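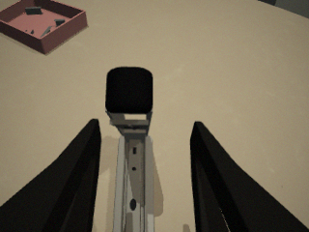
Do we have to sign off on a task in simulation before it goes on the real arms?

The answer we settled on is that every new task gets signed off in sim first, and so does any old task whose grip settings have changed. A change to the lighting or the background doesn't count. That took us most of the first half hour, so I'm putting it at the top where people will find it!

Minutes, Flirodwood working group on two-arm practice, 04/02/2024

I took the notes again, so blame me for the spelling. We met in the upstairs room at Grivura and started a bit late (the door code had changed).

Old business. The Zieliński checklist is finally in one file instead of four. I went through it out loud and we cut two items that said the same thing. The line about writing down the software version stays, even though several of us grumbled, me included.

Run counts. Drilurard sent over their numbers for the stapler task. They logged 3931 runs in sim and threw out 824 of them for bad resets. We liked that they kept the bad ones in a separate folder with a note on each. The draft rule now says rejected runs must be kept and labeled, and we agreed to that pretty fast.

Shared space. This was the long one. The draft says that only one arm may be in the middle zone of the table at a time, unless the task is written up as a handover. I like it because it's easy to check. We also want the pause between arms written down for each task, in milliseconds, and the number we're trying first is 2000.

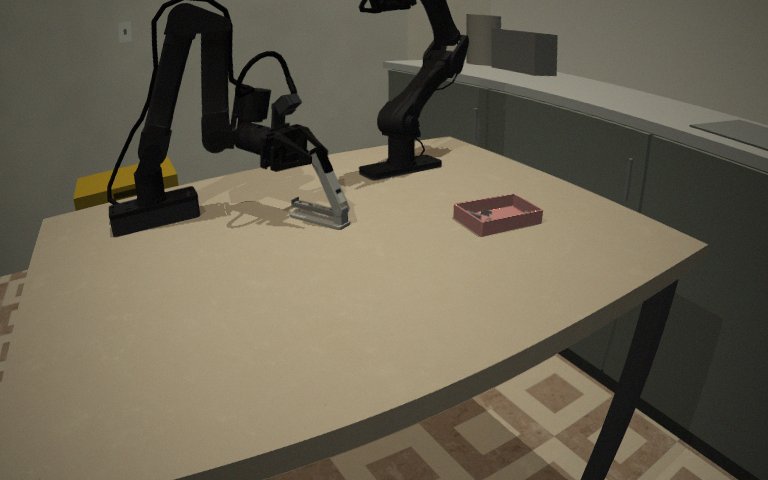

Flirodwood asked whether that pause would make the whole rule useless for anybody doing fast work, and said they'd rather see a minimum distance between the two wrists, checked all the way through the run.

Fair point, and we went back and forth on it for a while. Distance is better in theory, but then we all have to measure it the same way, and right now we don't. We're keeping the pause in the draft and adding distance as an optional check until April is over. Then we look at it again.

Handovers. A task that's written up as a handover has to say which arm lets go, which arm is holding at every step, and what happens if both are closed on the part at once.
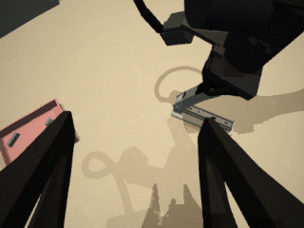 It also has to give a top speed for each arm while they're close together, and a stop condition that a person can read without opening the code. I offered to write two sample entries and will send them around before the next meeting.

Room costs. We have 1150 left for the year, enough to keep using this room.

Still open: who keeps the master copy of the checklist, and whether "reset" means the arms only or the objects too. Please send me your wording for that one.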